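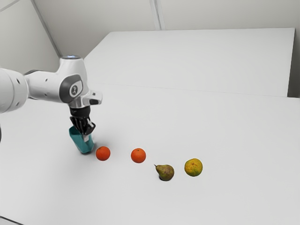
How many examples do we need before it's worth training on them? Enough that every starting layout turns up with the fruit in more than one order – for us that's 396 good runs, going by how the last set behaved.

Thursday, Porncombe bench log

Great morning in sim. Got 82 runs through Gater before lunch and kept 68 of them, easily my best ratio this month. The rest I binned myself: mostly the cup tipping on release, plus a few where I dithered so long over the approach that I wouldn't want anything learning from it.

The new spawn script is lovely. It shuffles the two oranges, the pear and the yellow-green one along a slant and leaves the teal cup in the gripper at the end of the row. I used to place everything by hand and, surprise, I always put the pear in the same spot. The Ilteo policy had picked up on that and would head for the pear's usual corner even when I'd moved it. Very keen to see what it does with the new set!

Things to sort:

Grasp angle. I keep letting the cup sit a bit crooked in the fingers. Fine for a lift, bad for a pour. Try coming straight down and closing slower.

Shadows are still too soft. Moya has a harder lamp setting, so I'll do a batch with that on and keep it in its own folder until we've compared.

Labels. "Citrus" is no good as a name when three of the four could be citrus. Using "orange left", "orange right" and "green round" from now on. Please don't rename the old ones, I'll do it with a script.

Disk: the raw folder is at 1,295 files and the viewer has started to crawl. Moving the July stuff to the big drive tonight.

After lunch – same layout, cup starting on the far side of the row. Gater's reset key sticks, so press it twice.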